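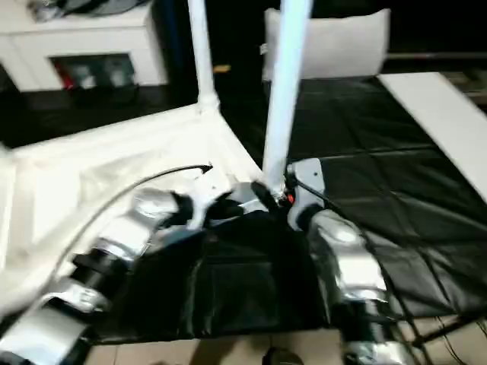 Tolera Birhane reckons the day a machine can put a cover on a frame without help is closer than most people think, and after a morning at Nostport it's hard not to get swept up in it.

By Malou Þorgeirsson
Tuesday, February 25, 2020

The Padenard team is working on the sort of fiddly home jobs that robots have always been hopeless at: fabric, poles, bags, anything that sags or folds when you grab it. Two arms share the work, and the hard part is getting them to cooperate on something soft that never sits the same way twice.

Birhane said a car door is in the same spot every time, but a sheet has its own ideas. "You can teach an arm to pick up a mug in an afternoon," Birhane said. "Cloth took us most of last year."

The results so far are patchy, and all the more fun to follow for it. Over the summer the team logged 778 attempts at a set of seven household chores, and 483 were finished without anyone stepping in. Folding tea towels went best. Fitted sheets, to the surprise of absolutely no one who has ever folded one, went worst.

Speed is the other catch. Svend Riis, who looks after testing, said a job you or I would knock over in a minute can still take the arms ten. But he remembers when they couldn't do it at all, and he was grinning when he said it!

Shop floors may see the benefits first. Retailer Fogh has agreed to a trial at its Wanton store in May, where a pair of arms will have a go at unpacking and setting up display goods after closing time. Staff will stay on hand, and the organisers say the aim is to find out which jobs are worth giving a machine and which are still quicker by hand.

As for doing the washing at your place, Riis wouldn't name a year. Birhane would only say that the tea towels are sorted.

Filed under: Technology, Local Business, Around the Home

We use cookies to improve your experience on this site. By continuing to browse you agree to our cookie policy.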